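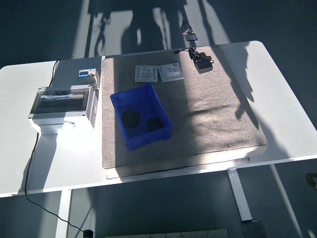
Release No. 40

**Gratholm Brings Back the Repair Evening, With Longer Hours and Worse Coffee**

Gratholm, the neighborhood hardware store on Wando Street, will reopen its monthly repair evening in October after a summer spent looking for more chairs. Doors open at 6 p.m. Admission is free, and so is the advice, which customers have been known to value accordingly.

The idea is simple. Bring in a household item that has stopped doing its job, sit down next to someone who knows a bit more than you do, and fix it together. Lamps, toasters, zippers, wobbly stools and clocks are all welcome. Microwaves are not. Neither are lawn mowers, in spite of a spirited effort last spring to get one through the side door.

"People come in sure that the thing is dead," said Renato Quezada, who owns the store and runs the evening. "A lot of the time it's a fuse. Sometimes it isn't plugged in. We don't make a speech about it."

The evening now has room for 60 visitors, up from 40. Each person may bring up to three items, a limit introduced after one guest arrived with the contents of a garage. Sign-up sheets are kept at the front register, next to the key-cutting machine and the jar of screws that don't match anything.

Kaltix, a parts supplier, is donating fuses, plugs and cord. Van der Merwe, the bakery next door, will provide rolls until they run out, an event that in past seasons has come well before the first successful repair. Gratholm will provide the coffee and asks for patience.

New this season is a mending table for clothes and bags, with two sewing machines and a large tin of buttons. Visitors should wash items first. The store would like to repeat that visitors should wash items first.

Gratholm can't promise that every item will leave in working order. Anything beyond saving goes home with its owner, who will at least know what was wrong with it. Children are welcome with an adult, and adults are welcome with a child who can read small print.

To reserve a seat, stop by the store or call during business hours. Press are invited to attend and should bring something broken.

**Contact:** Renato Quezada, Gratholm, Wando Street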